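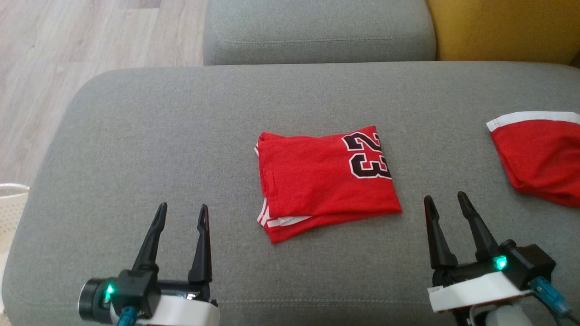

9. Folding and storing the uniform

This section covers the Revular basketball uniform (jersey and shorts) after washing. For wash settings, see the care label. The maximum temperature is 40 °C for both pieces.

Before you start

Check that both pieces are completely dry, including the waistband and the trim around the armholes. Clear a flat surface wider than the jersey. A table is best. A sofa seat also works if the cushion is firm, though the bundle may end up slightly askew on a soft one, as the red number 23 jersey has on the gray cushion.

Caution: Do not iron the numerals, from the front or the back. Do not fold the jersey while it is still warm from the dryer.

Folding the jersey

1. Lay the jersey face down and smooth it from the collar to the hem.
2. Pull the side seams straight. Mesh fabric stretches, so use the flat of your hand.
3. Fold the left side in toward the center, then the right side. The two edges should meet or overlap slightly.
4. Bring the hem up to the middle of the back.
5. Fold once more to the collar and turn the bundle over.
6. Tuck in any white trim that sticks out at the edges.

Note: A fold may run through part of a numeral. This does no harm in a drawer for a few weeks. For storage between seasons, hang the jersey or lay it flat.

Folding the shorts

1. Hold the shorts by the waistband and shake them out.
2. Lay them flat with the front facing up and the drawstring inside.
3. Fold one leg over the other and line up the hems.
4. Fold the hems up to the waistband. You should have a flat rectangle.
5. Press lightly with both hands. Small wrinkles in the fabric will drop out in wear.

Fold the jersey and shorts separately and keep them side by side until both are done. If one piece is still crumpled, leave it to one side of the seat and finish the other first.

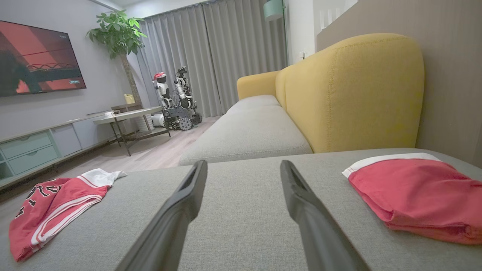

Can I store the jersey and shorts in the same bag?
Store them together if both are dry. Put the shorts at the bottom and the jersey on top, with the numerals facing up. The Nosta mesh bag holds one uniform.

Packing the bag

1. Open the bag fully and lay it on its side.
2. Slide in the shorts, then the jersey.
3. Close the zipper and write the player's number on the tag.

Caution: Do not use a sealed plastic bag for more than one day. Keep shoes and wet towels in a separate bag.

If a uniform comes out of storage with sharp creases, hang it in the bathroom during a shower and let it dry before wearing. For loose or peeling numerals, go to section 10, Repairs.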